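Murkden head into the second leg of their Inland Cup semifinal with a 2-1 lead over Trukwood, and manager Yeshi Mamo says the team will not sit back to protect it.

The game kicks off at Hong Park, Trukwood's home ground, where Murkden have not won in three seasons. A draw would be enough to send them to the final in August. A one-goal win for Trukwood would take the tie to extra time, as away goals are no longer used to separate teams in the competition.

Mamo made only one change between the last two league games but is expected to make more this time. Left back and captain Monley is available again after serving a one-game ban for yellow cards. He missed the first leg, in which Murkden gave up their goal from a cross on his side of the field.

"He trained all week and he is ready," Mamo said. "Whether he plays the full game, we will see. We have a league match right behind this one and I have to think about both."

Murkden scored twice in the first half of the opening leg, first from a corner and then on a counterattack that started with a goal kick. Trukwood had more of the ball after the break and pulled one back with 15 minutes left. They also hit the post late on.

Mamo said the second half of that game was the main subject of the team's meetings.

"We stopped passing," she said. "We cleared the ball and it came straight back. If we do that for a whole game at their place, we will lose. I want us to score first and I have told the players that."

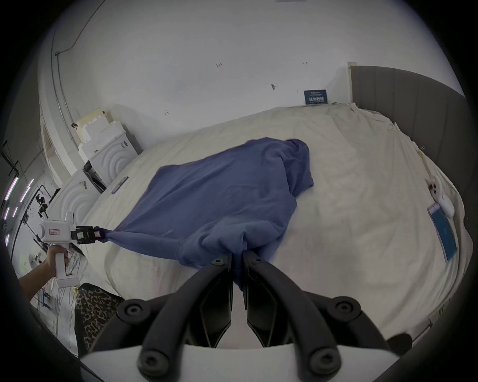

Team news

Murkden will be without their backup goalkeeper, who has a broken finger and is not expected back before the final. The under-21 keeper takes his place on the bench. Two midfielders who left the last league game with muscle tightness have trained with the group and will travel.

Trukwood have a longer list of problems. Their leading scorer in the cup was taken off at halftime in the first leg with an ankle injury and has not trained since. A center back is suspended after being sent off in the league, and the right winger is a doubt with a stomach bug.

The home side changed to a back three for the closing stages of the first leg and may start that way this time. They used the same setup in the quarterfinal, when they came from a goal down to win in extra time.

Tickets and travel

Trukwood have sold all of their seats for the game. Murkden were given 745 tickets for the visiting section, and the club said the last of them went the morning after the first leg. No tickets will be sold at the gate.

Hong Park holds just over 2,000 people for cup games while the east stand is closed for work on its roof. Fans in the visiting section should use the entrance on the river side of the ground. The parking lot next to it is reserved for team buses and permit holders, and visiting supporters are being asked to park at the fairground and walk.

Supporters' buses will leave from Murkden's stadium three hours before kickoff. Seats must be reserved through the club office, and fans will need to show a match ticket when they board.

The club will also show the game on the screen in its clubhouse bar. Entry is free for season ticket holders, and children must be with an adult.

What comes next

The winner will play the team that comes through the other semifinal, which is level at 0-0 after a first leg with few chances. The final will be a single game at a neutral ground, to be named once both teams are known.

Murkden last reached the final nine years ago and lost on penalties. Monley, then a teenager, was an unused substitute and is the only player from that squad still at the club.

Trukwood have never been past this stage. They lost in the semifinals last season, also after a narrow defeat in the first leg.

In the league, Murkden are fourth, two points outside the promotion places with a game in hand. Trukwood are ninth and have drawn their last three matches. Murkden return to league play with a home game after the semifinal, and Mamo said some of the players left out against Trukwood will start that one.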